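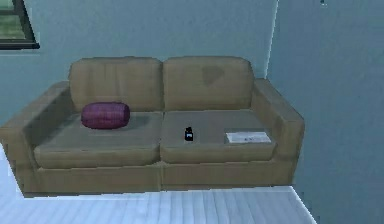

Rekha Mathew rented the same one-bedroom apartment in Wellau for 12 years before she decided to sublet it for a winter. She had a job lined up in another city, a lease she did not want to lose, and very little idea of how to find someone to live among her furniture. She has since sublet it three more times and now helps other tenants do the same.

The first time went badly, she says. "I put up a listing with two lines of text and a price. I got a lot of messages and I picked the person who wrote back fastest. We never signed anything." The subtenant left in the second month. Mathew covered the rent herself until spring.

These days she starts with the landlord. Her lease allows subletting with written consent, and she asks for that consent before she talks to anyone. "Some people think they can skip it if the building is quiet and the rent gets paid. I would not do that. You are the one who gets evicted."

Her landlord, a small company called Panicker, charges a fee of 40 dollars to process the request and usually takes 10 days to answer. She tells people to plan on longer in December, when the office is short of staff.

Next comes the inventory. Mathew writes down what is in each room and notes the condition, down to scratches on the table legs and a cabinet door that sticks. Both sides sign the list on the day the keys change hands. Her last one ran to four pages.

"It feels petty when you're doing it," she says. "Then somebody moves out and you both remember things differently."

On price, she keeps it simple. She asks for her own rent plus a share of the utilities, and a deposit that goes into a separate account. The power bill stays in her name. Last winter it came to 397 dollars for the whole stay, more than she had guessed, and she had to eat the difference. She now writes a monthly limit into the agreement.

Lakshmi Gowda, who sublet the place two winters ago while she was training at Edix, remembers the paperwork. "I had rented rooms before and never got more than a text message," she says. "Rekha sat down with me for an hour. I thought it was a lot, but I knew where the fuse box was."

Gowda got her full deposit back, apart from the cost of a broken lamp. She later sublet her own place on Stoltska Street using a copy of the same agreement.

Mathew plans to be away again after the new year. She has the landlord's letter already and will start showing the apartment next month, mostly in the evenings after six.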